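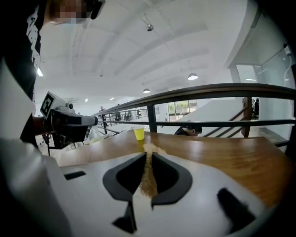

The Governor's Bridge

The governor came to Gandholm on Tue 18 May to ask us for calm, and he brought his own podium.

I watched them set it up in front of the courthouse. It had the state seal on the front and a little shelf for water. The windows along Akel Street had been covered with plywood since the weekend, and someone on his staff had picked the one stretch where the boards were painted over with flowers. I don't blame them. If I were asking for calm I would want flowers behind me too.

I had been sent by the paper, which by then meant me, an editor in another county, and a telephone. My instructions were to get the number of people in the crowd and one good quote. The police said 1,000. The people who had organized the march said that was the number of police. I wrote down both and did not believe either.

"We hear you," the governor said, into the microphone.

A woman near me said, "What did we say?"

He couldn't have caught that from where he was. He went on to the curfew, which would begin at 9 and was for everybody's protection. He went on to outsiders. The trouble, he said, had been brought in from outside, and the good people of Gandholm knew it. I have lived in Gandholm most of my life and I had seen my old bus driver carrying a brick on Saturday night. He was carrying it toward his own front door, to hold it shut, or that is what he told me. I've gone back and forth on it.

Then came the promise. There was always going to be one. The Zabala bridge would be opened again by November, all lanes, with a walkway, and the east side would no longer be cut off from the hospital. He said it the way a man says grace. People clapped. I noticed that the ones who clapped hardest were standing on the courthouse steps and had passes around their necks.

The bridge was how it started, if you want to go back that far, and most of the out-of-town reporters did not. It was closed for repairs when I was still in my first apartment. An ambulance had gone the long way around in the spring, and there had been a boy in it, and after that there were candles, and after the candles the windows.

I asked the press aide who was paying for it.

"Ivevard has been a wonderful partner," she said.

"Is that a yes?"

"They've been wonderful on this."

Ivevard had been wonderful before. They had put up the last sign at the foot of the bridge, the one that said work would start soon, and they had come back later and repainted the sign. I mentioned this. The aide looked over my shoulder as if a better question might be standing there.

When it was finished the governor walked down the steps to shake hands. He shook two that I saw. A police officer moved the rope a little, then a little more, and the crowd was on one side of the street and he was in his car.

I went down to the bridge afterward. It wasn't on the way to anything. The barrier was still up, and a deputy I had gone to school with was sitting in his cruiser with the window open, eating a sandwich. I asked him whether anyone had been by to look at it, an engineer or a man with a clipboard, anybody.

"Some guy took a picture for the governor's page," he said. "From over there. You can't see the gap from over there."

I walked to the spot and he was right. With the sun low and the river behind it, the thing looked fine. You would have driven your family across it.

I called in my story from the car. The editor wanted the crowd at the top. I said there were two numbers and they were the same number and they meant different people, and she told me to pick one. Then she asked for the quote. I offered her the woman who had said "What did we say?" and she thought it over - I could hear her typing something else - and asked whether I had anything from the governor.

So that is what ran. He heard us. The bridge by November. A crowd of some 1,000, which I let stand without saying a crowd of what.

At curfew I was on my porch, which I had decided was not the street. A helicopter went over and then went over again. Across the way my old bus driver was sitting on his own steps in the dark with the brick beside him.

"You put in about the bridge?" he called.

I said I had.

"You believe him?"

"I wrote down what he said."

He laughed at that for longer than I liked, and then he picked up the brick and went in, and I heard it knock against the bottom of the door.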